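FOR IMMEDIATE RELEASE

Fallside, 17 May 2022

Gokedent opens its upkeep routine for the Tiltness laundry cell to everyone

Gokedent, the small Fallside workshop behind the two-armed Tiltness laundry cell, is today sharing the full care and setup routine its own technicians use, free of charge and in plain words. The guide runs to 70 pages, and we are very fond of it (perhaps a little too fond, as anyone who has had to proofread it will tell you).

The routine began in March as a handful of notes taped inside a cupboard door. It has since grown to cover 108 separate checks, from the screws on the elbow housings to the way a cable should loop behind the wrist so that it never pulls tight when an arm reaches down into a bag of clothes. Most of the checks are quick. A full morning round takes one person 264 seconds once they have the hang of it, and we hope owners will find it as pleasant a way to start the day as we do!

"People ask me about the software, and I always end up talking about fingers," said Amândio Azevedo, who looks after the cell and wrote most of the guide. "If a finger sits a little crooked on its mount, the arm will go exactly where you told it to and still miss the sleeve. So we start at the fingertips and work back toward the shoulder, every time, and only then do we hand it any laundry." 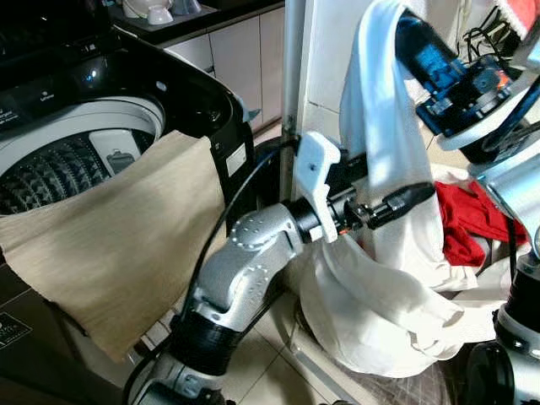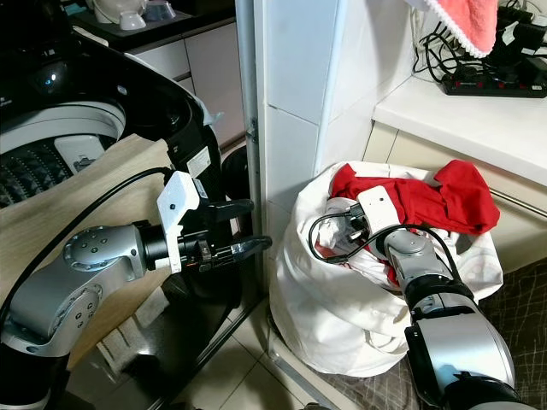 The Tiltness cell, with its two arms, beside a top-loading washer. White garment at the gripper, first photo; one arm in the laundry bag, second photo.

The longest chapter deals with cables, which account for most of the calls Gokedent receives. It shows owners how to move each joint slowly through its range by hand with the power off, feeling for any drag, and how to refasten a loop that has crept out of place. Another chapter covers swapping a gripper finger, a job that needs 5 minutes and one small hex key. There is also a gentle word about lint, and where it likes to hide.

Owners who would prefer company for their first round can book a visit from the Azevedo team at the Fallside workshop, and Amândio will gladly bring the spare fingers. Printed copies of the guide are available at the front desk, and corrections are very welcome.

Press contact: Amândio Azevedo, Gokedent, Fallside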